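4.2 Carrying things by the handle

We come now to the part of the study that took up most of our winter, and the part our visitors always ask about first, since everyone has carried a pot across a kitchen and few people remember ever having to learn how. The chores in Section 4.1 (pressing a switch, pulling a drawer, pushing a cup along a counter) are all chores in which the thing being handled stays more or less where physics would like it to stay. A pot with a thin wire handle is a different sort of companion. Once it leaves the counter it hangs, and a hanging thing has opinions of its own about which way is down and how soon it would like to get there.

The task is simple to put into words. The arm has to find the handle, close its fingers on it, lift, travel over whatever else has been left out on the counter, and set the pot down on a marked spot with its filling still inside. We gave every policy the same 597 practice runs, all of them collected by people steering the simulated arm by hand, and we then tested each one on counters it had not met before. The counters were dressed by Zistari, our scene generator, which scatters ordinary kitchen things about in the untidy way that real families do. We were rather strict with ourselves about this. An early version of Zistari put everything upright and parallel to the wall, and our success rates that month were wonderful and meant very little.

Figure 6 shows the carrying stage of one run, with the pot held above the marble counter by its handle. A knife and a toaster share the counter with it, and a salt shaker lies on its side toward the near end. None of these is part of the task, and the policy is given no label for any of them.
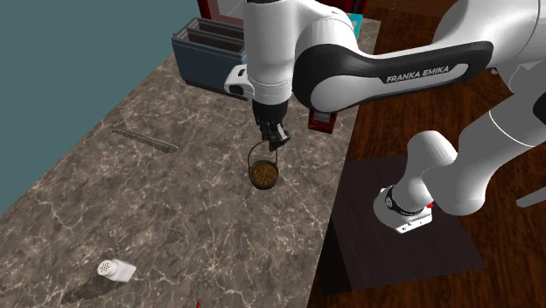 Figure 6. Carrying stage of the pot task in simulation. The fingers hold the top of the wire handle and the pot hangs free beneath them.

Joni Halonen, reading a draft of this section, objected that a person would never carry a full pot this way without a second hand somewhere near the rim, and that a chore done with one hand from above ought to be scored as a different chore altogether. Halonen's further point was that we were rewarding the arm for getting the pot there, when anybody who cooks would care first about whether it arrived level. We think the criticism is fair, and we have gone back and forth about it more than once. In the end we kept the task as it was, so that our numbers could be set beside our earlier ones, but we added a second score for tilt, and it is the second score that we would ask the reader to look at.

The difference between the two is larger than we had hoped. Our best policy, which we call Fallilance, brought the pot to the marked spot in 87 percent of test runs. If we also ask that the pot stay within our tilt limit from lift to landing, the figure drops to 17 percent. Most of what is lost is lost in the first moments after lifting, when the arm speeds up a little too eagerly and the pot swings out behind it, and most of the rest is lost at the other end, when the arm stops and the pot carries on. The middle of the journey, which we had expected to be the hard part on account of all the clutter, gave us surprisingly little trouble.

It would be easy to say that the arm should simply go slower, and we did try that. Slower runs swing less, as one would expect. They also give the policy many more small decisions to make, and each of those is a fresh chance to drift, so that by the time a slow run reaches the far end of the counter it has quite often wandered off its line and has to hunt for the marked spot. A slow hunt with a hanging pot is no pleasure to watch - one of us compared it to parking a boat. We settled on a speed limit that eases in over the lift and eases out before the landing, chosen by hand. We would much prefer a policy that found this out for itself, and Ruangrit, the smaller of our two networks, did seem to be finding its way toward something similar late in training. We do not have enough runs to say more than that.

A word about where the handle is held. A grasp at the very top of the arch lets the pot hang straight, while a grasp even slightly to one side leaves it leaning for the whole trip, however gently the arm moves. We had supposed that the practice runs would teach this well enough, but our human operators were themselves a bit careless about it, and the policies learned their carelessness faithfully. When we went through the practice runs again and kept only those with a well-centered grasp, the set became smaller and the leaning pots became less common. We mention it here because it cost us most of October, and because other groups collecting this kind of data may like to check their own handles before they check their networks.

4.3 What this says about real kitchens

We want to be careful not to promise too much. Everything in this section was done in simulation, and our simulated filling is kinder than soup. It is a bed of grains that shifts and settles, whereas a liquid would slosh and push back on the handle, and we have no reason to think that the tilt score would survive the change. A trial with real cookware is planned at Warkska, the test kitchen down the hall from our office, and we expect to be humbled there.

Still, if a friend were to ask us whether a machine can carry a pot across a kitchen yet, we would say that it can usually get the pot from one place to the other, and that we would not stand underneath. For a dry filling and a patient household that may already be of some use. For anything hot we would wait, and we would want the tilt score to be a good deal closer to the placement score before we changed our minds. The gap between those 2 numbers is in our view a better measure of progress on this chore than either one taken alone, and we return to it in Section 5, where the same comparison is made for pouring.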